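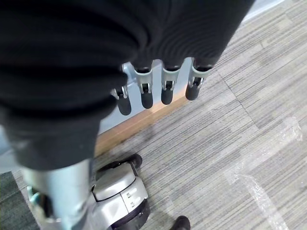
Kitow build group, November minutes
Started late, 7:20 pm. Notes by Kyriaki Psarras, typed up fast, fix what I got wrong.

Last minutes ok'd, no changes.

Hand. All four fingers on. Rubber tips stay for now. Spring in the second finger still weak, swap before next session. Tendon line, go with the Pukham stuff, 500 ft spool, enough for this and the next hand.

Sleeve. Black fabric one stays. Argument over length, some want it shorter so it doesnt ride down over the knuckles. Kyriaki to pin it and try, no cutting yet.

Base. Drive test put off, charger is still at Pamard for repair. No driving under power until the stop button is rewired. Agreed by all.

Money. 1,833 in the account before tonight. Approved 95 for bearings and a spare wrist servo from Kokkinos. Quote for new motor drivers was more than 500, left for next month.

Shop rules. Sweep up wire ends, they get into the carpet. Label your bins. Second key still missing, check your coats.

AOB. Open house: do we demo the hand or the whole thing? Hand only if no charger by then. 2 people needed for set up, names to Kyriaki.

Next meeting same time, bring the sping samples.
Closed 8:45.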